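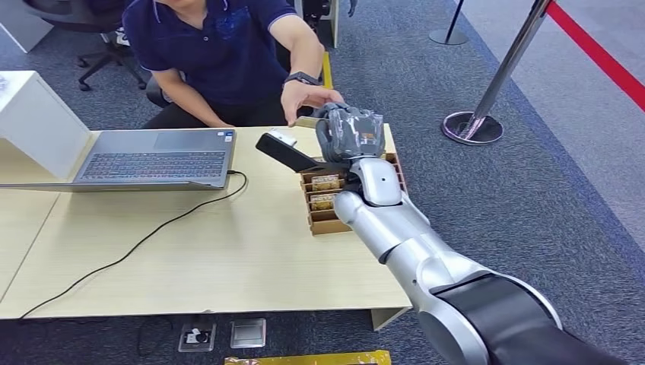
October 24, 2023

So I finally did something about the desk! If you've been reading since February you know how many times I've promised that, and how many times I just pushed everything over to one side and called it done.

What changed things was cardboard. I was in Takdale looking for a lamp (still no lamp) and wandered into Gronness, where they had a whole shelf of desk organizers – the fancy ones for 90 dollars, and then plain brown corrugated ones with dividers for 18. I went home, thought about it for a day, and went back for the cheap one.

It goes on the right side of the desk, with the laptop on the left, and I love it. The rows of slots are perfect for cards. I have a shoebox with 200 of them, recipe cards mostly, plus the little ones Tanoli tucks in with their tea, and I'm moving them over a few at a time so I can decide what's worth keeping. Standing upright they're so much easier to flip through than in a pile.

A few things I'd do differently. I put it together in the wrong order and had to pull out 3 dividers and start over. And I wish I'd gone a size bigger, though then I'd lose elbow room, and I like having somewhere to lean.

Next up is the drawer. I'm scared of the drawer. There are cables in there from the Sternedero apartment, and we moved out of that place ages ago!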